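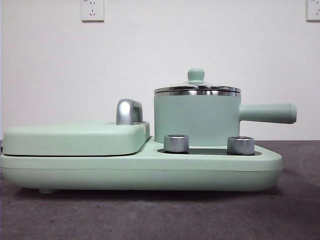

Grellgate Breakfast Set: data card

Version 3, October. Maintained by Trefor Jenkins, who also eats the toast.

What this is

A collection of 160 breakfast sessions made on one mint-green multifunction appliance with a sandwich grill at one end and a small saucepan at the other. Each session is a written log: what went in, which knob was turned, how long it took, and what came out. Stills of the counter go with some of them. The whole thing started as a notebook next to the bread bin and grew until it needed a README.

It is meant for people who write recipes for small kitchens, people who study how cooking instructions get followed or ignored, and anyone who bought one of these appliances for the color and now has to cook on it.

Parts, and what the logs call them

base: the long green body everything sits on.
grill: the lidded compartment at one end. Entries before session 13 call it "the toaster". It was never a toaster. I have left those entries alone out of respect for my earlier confidence.
grill_handle: the chrome arch on the grill lid.
pan: the little green saucepan with the straight handle. The handle sticks out past the end of the base, and "caught sleeve on pan" is a legitimate value in the incidents column.
pan_lid: shallow dome, green knob on top.
knob_l, knob_r: the two silver control knobs in front of the pan. Left and right are from the point of view of the person facing them. Bermúdez logged a week of sessions standing on the other side of the counter, and those have been corrected.

Files

sessions.csv: one row per breakfast
steps.csv: one row per action, 1805 rows
notes.txt: free text, lightly edited for language
stills/: counter photos, named by session number

Columns in sessions.csv

session_id
cook (T, P or B, for Trefor, Pola and Bermúdez)
menu (short text, such as "cheese sandwich, one egg")
start_time (kitchen clock, which runs fast)
minutes_total
eaten (yes, no, partly, dog)
incidents (may be empty, seldom is)

How the sessions were done

Cooks were asked to make a hot sandwich and something in the pan, and to have both ready together. This is harder than the box suggests. Bread and cheese came from the same shop throughout. Eggs did not, and their size is not recorded. Knob positions were written down as clock hours, so "knob_l at 2" means what you think it means if you own a clock with hands.

Known problems

Pola does not believe in measuring water. Her pan entries say "enough".
Sessions 41 to 44 were cooked with the grill lid propped on an overstuffed sandwich. Grill times in those rows are useless for anything except sympathy.
Porridge is overrepresented. It was a cold spring.
Cleaning time is not included in minutes_total. Version 2 included it and the results were too depressing to plot.

Please don't use the timings as safety advice for eggs, or for anything else you plan to serve to guests.

License and contact

Free to use with credit to the Grellgate kitchen. The session template was adapted from Trokano, our previous attempt at this, which covered soup and was abandoned at the lentils. Corrections go to Trefor, preferably after 10 in the morning.

Changes since version 2

Merged "burnt" and "well done" after a long discussion
Fixed swapped knob labels
Added "dog" to eaten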